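Message forwarding and road closures: a duty officer on how rumors move

25 March 2023

The municipality of Sistcombe closed the northern approach road to its government quarter earlier this month for a scheduled security drill. Within the hour, messages in local chat groups described the closure as a bomb threat, a coup rehearsal and a protest march. None of these was correct. The officer who ran the public information desk that morning agreed to talk about the event on condition that only the job title be used.

The desk is a small operation. It has two staff on a normal shift, one phone line for the press and one for the public. On the morning of the drill it took 94 calls before noon. The officer keeps a log by category.

"Most callers wanted to know which road to use," the officer said. "The second group had already read something and wanted it confirmed. The second group takes longer, and you have to find out what they read before you can answer."

The notice of the drill had been published. It was on page 19 of the council bulletin, under road works, and it gave the closure times without stating the reason. The officer described this as a drafting error and said the text had passed through three offices.

"Each office removed a line. The police removed the number of vehicles. Legal removed the word 'armed.' Roads removed the purpose, on the grounds that purpose is outside the road works template. What remained was a time and a place."

The first message in the log was a plain statement of fact: soldiers at the Skumdale junction, traffic stopped, avoid. The officer has no complaint about it.

"That message was accurate and useful. I would have sent it myself. The replies are where the guessing starts. Someone asks why, and the group answers."
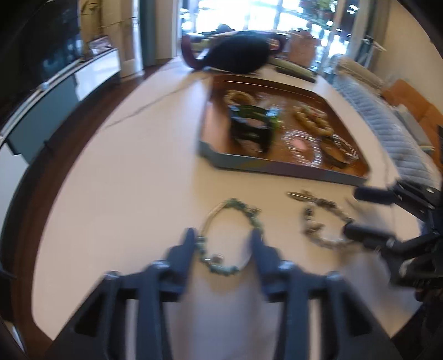

By the third or fourth forward, the officer said, the original message was usually gone and the guess was traveling alone. Question marks were dropped. In one version, "is it a demonstration?" had become "demonstration at Skumdale, confirmed by police." The desk asked the police whether anyone had confirmed such a thing. The answer took 49 minutes to arrive, and it was no.

Asked whether the delay mattered more than the rumor, the officer took some time to reply.

"The delay is the part I can change. If we answer in five minutes the rumor has a short run. We were not able to do that, because the desk had no authority to name the drill. I knew what it was. I was reading from a sheet that said 'operational reasons.'"

The opposition group on the council has used the episode to argue that the drill was political in itself, held close to a planned rally to discourage attendance. The officer would not comment on the timing, except to say that the date was set before the rally was announced and that the paperwork can be requested. A request has been filed. It has not been answered yet.

There is also a proposal to bring in penalties for people who forward false reports. A similar rule was adopted in Broltenitz. The officer is against it.

"I would lose my callers. People ring and read the message out to me, word for word. If forwarding is an offense they will stop ringing, and then I have no idea what is going around."

The preferred remedy is a short one. The officer wants a standing text, cleared in advance by all three offices, that can be issued the moment a road is closed. It would name the agency in charge, the type of activity and the expected end time. A draft has been with legal since the start of March. The neighboring district of Were has used such a text for its own drills, and the officer attached a copy to the draft.

The next drill is planned for the southern approach. The notice has not been written.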